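Skilstead laundry room – progress report to Lowther
June 3, 2025

Since the last report we have put up the partition walls for the practice laundry corner.
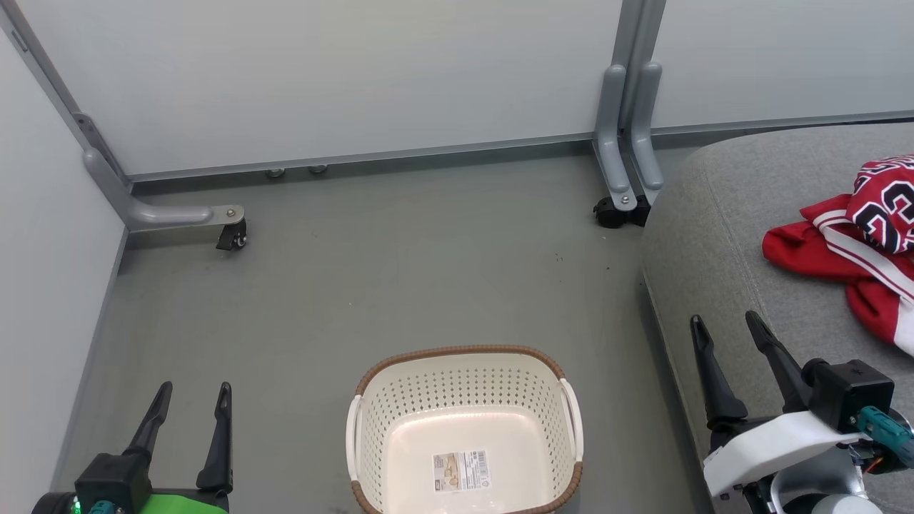 The panels came from Semel and stand on metal feet with casters, so the corner can be made larger when two groups train together. The floor still needs a sweep and will be scuffed again before we are done; we are not planning to replace it.

Of the 4000 dollars granted for this stage, 3000 has been spent, mostly on panels and delivery. The rest is set aside for baskets, shelving and a folding table. Femero has quoted for the table – we expect to order this month.

Seija Kinnunen has drafted the sorting and folding sessions. So far 49 people have signed up. The first course is still set for November.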